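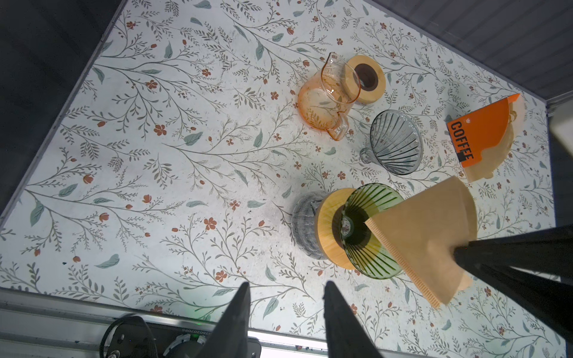 Start with the rent, because that is what people ask about first. When we opened the secondhand housewares shop on Czarnecka Street, the landlord wanted 3 months up front, and we had 80 boxes of stock and no shelves. Pause here. Most of what we sold that first winter was tableware: plates, serving bowls, colored glass. An amber glass pitcher with a curved handle is a good case to talk through. Lay it over a floral cloth and the leaves show through tinted amber, so a buyer can judge the color without asking. We priced pieces like that one at 16 and they went before the plain ones did.

Filed under: Talks & Handouts / Small Retail

Next point, pricing. We tried matching the Trumska market stalls and lost money until January. Stall sellers don't pay for heat. Say that twice if the room is full of stall sellers.

Then consignment. Lemine, the shop two doors down, took furniture only, and we sent people back and forth. Written agreement, one page. Mention that the first version left out breakage and we paid for it.

Show the ledger page if the projector works. 149 items on consignment at the peak, too many for one person to track on paper. We moved to a spreadsheet after that and kept the paper tags.

Last part is the Cisurora fair. Table fee, van hire, what sold and what came home. Leave ten minutes for questions. Handouts are by the door.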